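Print this page | E-mail this page

Progress report to the Climska fund: the Troncoso sewing room

Dear friends at Climska,

I had meant to send you a much shorter letter, but it has been a busy spring and I do love telling you how your grant is being spent! When we last wrote, the beginners' group had only just finished their pillowcases and were eyeing the skirt pattern with some alarm. Well, they have cut it out, every one of them, and most are now at the waistband stage.

The fabric you paid for came to 257 yards, mostly cotton lawn with a little linen, and we have used a good part of it. The lawn frays more than I expected, so we have been teaching French seams earlier than planned (with plenty of unpicking, mine included).
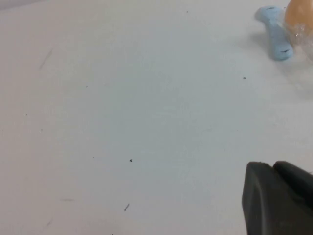
Spending so far

Of the $684 set aside for notions and repairs, almost $300 is left. The two Bellix machines have been serviced and the tension on the older one is much better – it no longer chews up the start of a hem. Thread cost more than I budgeted, and I would like to move a little over from the pattern line to cover it, if you agree.

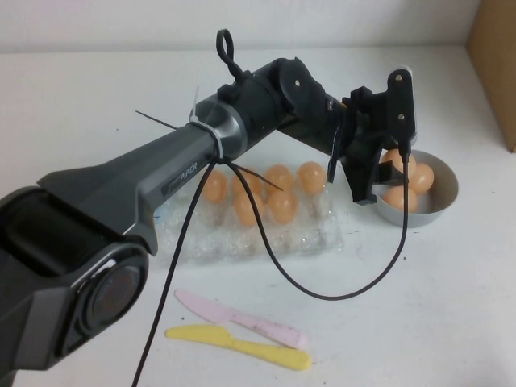

Posted by Mirta Aravena, 30 May 2020
Print | E-mail

In June we start on the Wusow blouse, with its gathered sleeve and that fiddly little collar. I have made it up twice at home and redrawn the facing so it lies flatter. Buttonholes will come after that, and I'll send the remaining receipts along with my next letter.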